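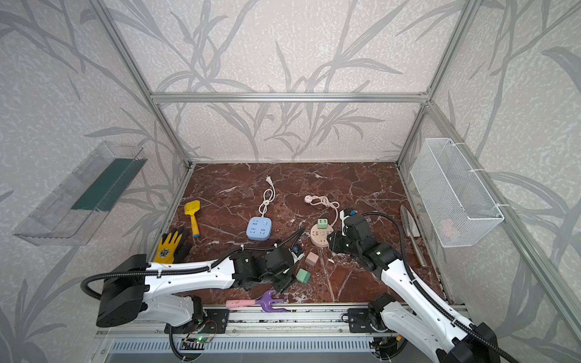
How to Answer a Personal Data Access Request

1. Log the request

A person may ask for a copy of the data you hold on them by email, by letter, through a web form or over the phone. Treat all of these the same way. The request does not need to mention a law or use the word "access". "Send me everything you have on me" is enough.

Create one entry in the request log with the following fields:

Request number
Date and time received
Channel
Name and contact details as given
Exact wording of the request
Response deadline
Person handling it

Set the deadline according to the law that applies to the requester and enter it as a date. Do not enter a number of days. If more than one law could apply, use the shorter period.

2. Acknowledge receipt

Send a short reply on the same channel where possible. State the request number, the date received and the deadline. Do not confirm at this stage whether you hold any data. The sender's identity has not been checked, and a confirmation is itself a disclosure.

3. Check identity

Match the check to the sensitivity of the data. For a customer with a working login, a message sent from inside the account will usually do. For a mailing list subscriber, a reply from the subscribed address is enough.

Ask for an identity document only when there is no other way to settle the matter. If you receive one, record that it was seen, note who checked it and delete the copy.

For requests made by an agent or relative, get written authority signed by the person concerned. A shared surname or shared address is not authority.

4. Clarify the scope, if needed

If the request is broad and the file is large, you may ask what the person is looking for. Ask once. Whether the clock stops while you wait depends on the law in question, so check before you rely on it. If no answer comes, search everything.

5. Search

Work from the data inventory. In the setup used for this guide, customer records are held in Orar, support tickets in Gurico and invoices in a shared drive. Yours will differ, but the method is the same.

a. List every system in the inventory that could hold data on this type of person.
b. Search each one by name, email address, phone number and account number. Include old addresses and common misspellings.
c. Search mailboxes and chat exports of the teams that dealt with the person.
d. Ask outside processors to run the same search and give them an earlier deadline than your own.
e. Record each search with its terms and result, including searches that found nothing.

Gurico exports stop at 500 tickets per file. Accounts with more than that need a second export with a later start date. Check the last ticket in the first file against the first ticket in the second - a gap there is easy to miss.

Backups are a separate matter. If the live copy exists and is complete, most teams do not restore a backup to answer a request. Write your position down in the procedure and apply it every time.

6. Review and redact

Read every document before it goes out. Remove or mask:

Data on other people, unless they agree or it is reasonable to disclose it
Legal advice covered by privilege
Passwords, tokens and internal security details

Opinions about the requester are usually their personal data. An embarrassing note in a ticket is not a ground for removing it.

Use a tool that deletes the underlying text. A black box drawn over a line in a word processor can be moved or copied through. After redacting, open the output file in a plain text editor or try to select the masked area.

For a file of 3000 pages or more, split the review between two people and have each check a sample of the other's work.

7. Write the cover letter

The letter should state:

What is enclosed
The purposes for which the data is used
Who it has been shared with
How long it is kept
Where it came from, if not from the person
What was withheld, and on what ground
How to complain, internally and to the regulator

Keep it to plain words. If codes appear in the data, attach a key. In Orar exports, the status column uses values 1 to 11, and these mean nothing to a reader without the table from the admin screen.

8. Send

Use a download link with a separate password, and give the password on a different channel. Set the link to expire after 35 days. If the person asks for paper, use tracked mail and check the address again before printing the label.

9. Close the entry

Enter the date sent, the method and the name of the approver. Keep the search record and the cover letter with the log entry. Delete working copies, including those in download folders and on the scanner.

Late or partial responses

If you cannot finish in time, check whether the law allows an extension and on what grounds. Tell the person before the first deadline passes, with the reason and the new date. Send what is ready - a partial response on time is better than a full one late. Mark it as partial in both the letter and the log.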